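Bernidix absorbable suture: frequently asked questions

How should unopened packs be stored?
Keep them dry, out of direct light and below 25 degrees. Cartons hold 14 foil packs. Do not freeze.

Can a pack be resterilised?
No. Discard any opened pack, used or not.

How long does the thread keep its strength?
Bernidix Short supports tissue for 7 days and Bernidix Long for 4 weeks. Full absorption takes longer and varies with the site.

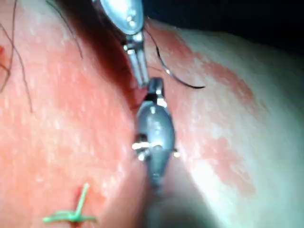
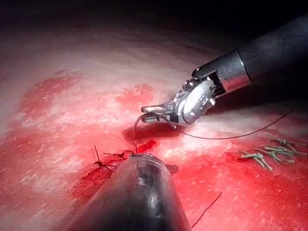 Which needle shape do I order?
Needle codes are printed on the carton end, after the thread size. Most codes in the soft tissue range are curved. A slender-jawed driver, like the one gripping the thin curved needle in the second picture, calls for a fine needle code; heavy needles can spread narrow jaws. Straight needles are listed separately under skin closure.

Is there a minimum order?
One carton. Orders over 1000 packs are shipped from the Sangkhawat depot and need a purchase number.

Who handles batch queries?
Write to Kanyarat Khamphan at Trusten, quoting the lot number on the foil. Lots made before November carry the older Fusolska label and remain valid until the printed expiry date.

Last updated 16 January 2021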